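高股息的算术题：月月派息的基金，钱从哪里来？

11/06/2019

每到年中，理财群里总会有人晒派息截图。金额不大，几百块，偶尔上千，配一句“又到账了”。下面跟着一串问代码的。

派息这件事有一种很难抗拒的安慰作用。股价跌了，账户是绿的，可手机震一下，钱进来了，心里就觉得这笔投资还在干活。基金公司当然明白这一点，所以近几年卖得最好的产品里，总有几只把“月月派息”印在封面上。
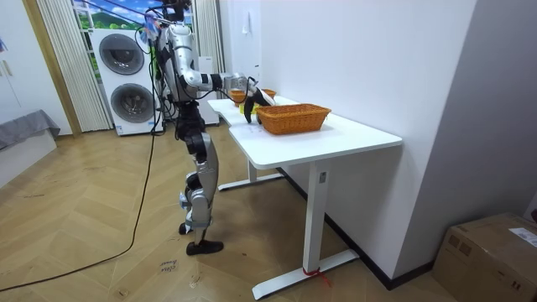
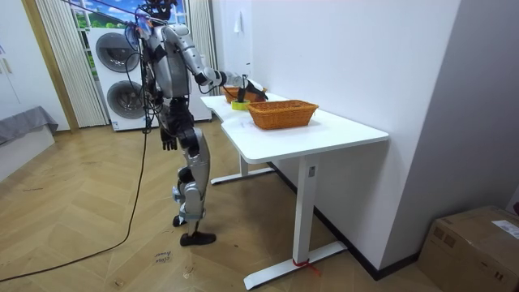
我花了几个晚上读其中四只的说明书和年报，分别是Idus月度收益、Kala高息精选、Akbulut环球入息和Tesari平衡派息。读完以后，对“派息率”这三个字的信任比读之前少了很多。

先说最基本的问题：派出来的钱是什么钱。

按多数人的理解，股票基金派息，派的是持仓公司发的股利；债券基金派息，派的是债券利息。这两种都算收入。可是翻开Akbulut的说明书，在收益分配那一章的末尾有一行小字：“分派可由已实现资本收益或本金中支付。”前半句还好理解，卖股票赚了钱，拿出来分一部分，说得过去。后半句就值得停下来想一想了。从本金中支付，意思是把你交进去的钱拆一点下来还给你，基金净值相应减少，而管理费照收。

把左口袋的钱放进右口袋，中间还要付过路费，这样的安排能卖得好，我认为主要靠的是“派息”这个名字。倘若改叫“每月退还部分本金”，不知道还有多少人愿意问代码。

销售材料对此的处理很有技巧。Akbulut的宣传单第一页写年化派息率，字号很大；净值走势放在第三页，用的是“含息再投资”口径，线条自然好看。可是买这类产品的人，图的恰恰是把息拿出来花，很少有人再投回去。给不再投资的人看再投资的曲线，数字一个都没错，看的人却多半会看错。

我把不含息的净值自己拉了一遍。三十六个月里，这只基金每个月都派了息，一次没断，销售人员也确实常拿这一点说事。同期净值一路向下，中间有过几次反弹，都没有回到起点。持有人收到的钱和净值损失的钱放在一起算，剩下的回报相当有限，还没有扣申购费。

四只里面，Idus的披露算是最老实的。它每次派息后都会公布来源构成，多少来自净收益，多少来自本金，分列两栏。问题是这份表格放在官网的“法定文件”栏目里，要点四次才找得到，手机端的版式还是乱的。去年10月那一期，本金一栏的比例明显高过前几期，月报正文对此只字未提，倒是用了整整两段谈全球央行的利率前景。

我给客服写过邮件，问那个月为什么本金占比跳高。回信说，派息金额由管理人酌情决定，目标是“维持稳定的现金流体验”。

“现金流体验”这个词我想了很久。现金流是会计概念，体验是酒店概念，合在一起，大概是说基金这个月没挣到那么多，但不希望客人感到不适。公平地讲，这样做并不违规，说明书里也都写了。我的疑问是，一个把退休金放进来的人，需要的究竟是感觉稳定，还是知道这个月没挣到。

再说Kala高息精选。它的做法不同，不动本金，靠的是选股。名字里有“精选”，我便以为背后有某种判断力。打开持仓，一共四百只股票，选得实在不算精。选股规则是按过去十二个月的股息率从高到低排，加上市值和流动性的门槛，半年调整一次。

股息率是个分数，分子是股利，分母是股价。一家公司的股息率排到前面有两种走法：多发钱，或者股价大跌。第二种走法要容易得多。按这种规则，基金每半年会系统性地买进一批股价刚刚跌过的公司，其中有些是便宜了，有些是快不行了。等到后者宣布削减股利，股息率掉下来，基金再按规则把它卖掉，通常是在消息公布、股价又跌一轮之后。

支持者会说，长期回测显示高息股跑赢大盘。Kala的材料也引用了一段回测，起点是1979年。这个年份让我有些好奇。那时利率很高，此后几十年总体走低，对一切能派现金的资产都是顺风。从那里起步，画出来的线很难不好看。材料没有提供别的起点供人比较，只在脚注里说“过往表现不代表未来”。我试着用公开的指数数据换了几个起点，结果有好有坏，超额收益集中在少数几段时间里。这不能证明高息策略没用，只能说明那张图能证明的东西比它看上去的少。

另外，1979年还没有这只基金，也没有它用的指数。那段历史是后来用规则倒推出来的，而规则是在看过历史之后写的。写规则的人会不会挑一套历史上表现差的规则来发产品，读者可以自己想。

Tesari是四只里结构最复杂的。它同时持有股票和债券，再在股票部分卖出看涨期权，收权利金，用来补派息。年报有427页，我没有全部读完，期权那一部分读了两遍。

卖看涨期权的道理不难懂：你把未来上涨的一部分卖给别人，换一笔眼前的钱。市场横着走的时候，这笔钱是白拿的；市场大涨，你的涨幅被封住；市场大跌，你跌得和别人差不多，只多了一点权利金做垫子。也就是说，收入是真的，代价也是真的，代价出现在你本来可以赚到而没有赚到的那部分里。没赚到的钱不会印在对账单上，所以感觉不到疼。

产品介绍把这叫“以波动创造收入”。我觉得更朴素的说法是，拿上涨空间换零花钱。愿意这样换的人是有的，比如眼下就要用钱、对涨跌也不太在意的人。可是向一个三十岁、工资够花、打算放二十年的人推荐这种东西，就很难说是在替他着想。我见到的推介会上，后一类听众不算少。

费用也要提一句。四只基金里，Tesari的总费率最高，达到Kala的两倍有余。介绍材料的解释是期权策略需要主动管理。翻看交易记录，期权部分基本是每月到期、每月续卖，行权价的选法也有固定公式。主动在哪里，我没有看出来。

还有税。派息在不少地方要当期缴税，而留在基金里增值的部分可以等卖出时再算。对不需要现金的人来说，每月派一次息，等于每月提前交一点税，然后再想办法把剩下的钱投回去。具体情形因地而异，应当问懂行的人，可我读过的宣传单里，没有一张把这件事放在显眼的位置。

说到这里，难免有人问：既然这样，为什么还有这么多人买？

一个原因是“息”和“本”在心理上是两个账户。祖辈传下来的规矩是本金不能动，利息可以花。从节约的角度看，这是条好规矩，能防止人一时兴起把家底卖掉。基金公司做的事情，是把一部分本金贴上利息的标签，于是规矩还在，规矩要防的事也照样发生了。

另一个原因是自己卖基金份额太麻烦，也太难受。理论上，买一只不派息、费率低的宽基指数基金，每月自己卖掉一点，现金流和派息没有区别，还能自己控制金额。实际上，每个月做一次卖出的决定，跌的时候还要卖，很多人受不了。自动派息把这个决定替你做了。这个服务有价值，我承认。值不值每年多付的那些管理费，则要看个人。

我并不认为这四只基金都不能碰。Kala费用不高，规则公开，当成组合里的一小块，未尝不可。Idus若能把来源构成表挪到月报首页，我对它的看法会改善不少。让我不放心的是另外两只，特别是Akbulut，它的派息金额多年来几乎没有变过。企业盈利会变，利率会变，汇率会变，唯独派到手里的钱不变，中间的差额总得有个东西来填。

如果已经持有这类产品，有几样东西可以找出来看。一是不含派息的单位净值，从买入那天看到现在；二是派息来源构成，看本金那一栏，多看几期，单独一期说明不了什么；三是总费用，包括申购费和底层产品的费用。把收到的息全部加起来，再加上现在的净值，减去当初投入的钱，得出的就是总回报。再找一只同类资产、不强调派息的低费率基金，用同样的起止日期算一遍。

我把这道题发给群里一位晒截图的网友。他过了两天回我，说算出来了，比他以为的低，但是他不打算卖，“每个月有钱进来，心里踏实”。

我没有再劝。那是他的钱，他也算过了。只是他后来又发了一张截图，底下照例有人问代码，而他把代码发了出去，没有附上自己算的那个数。

（本文仅为作者个人观点，不构成投资建议。作者未持有文中提及的任何基金。）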